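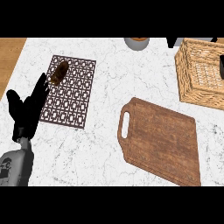

One former exhibitor said the end-of-year show at Wesow had always felt too short, and that moving it to a larger space was overdue.

The architecture school will open this year's show in the Turkemby building in June, with work from 19 studios spread over three floors. In past years the show was held in the school's own workshops and closed after a single weekend. It will now stay up for two weeks.

The catalog lists 152 projects, from first-year drawing exercises to final thesis work. Models and large drawings will be on the ground floor, where the ceiling is high enough for full-scale pieces. Film and sound work goes upstairs. The top floor is set aside for Thampi, a studio that spent the year on plans for reusing a closed ferry terminal and the streets behind it.

Thampi is also showing a section of timber roof built at full size by its students. The piece was first planned for an outdoor site, but the school could not get a permit in time. It has been redrawn in shorter lengths so it can go up the stairs and be bolted together in the room.

A smaller exhibition, Letonel, will run alongside the main show. It brings back drawings by past students, many of them not displayed since they were graded. The school has asked former students who still hold their original sheets to lend them, and will accept loans until the end of April. Drawings should be sent flat or rolled – framed work cannot be taken this time.

Doors open at 11 a.m. each day and close at 6 p.m., with a later closing on the first evening. Entry is free and no booking is needed, except for the guided tours, which are limited to small groups. There is an elevator to all floors from the side entrance.

Part of the show will travel in the fall. The school has not yet said where it will go, or which of the studios will be included.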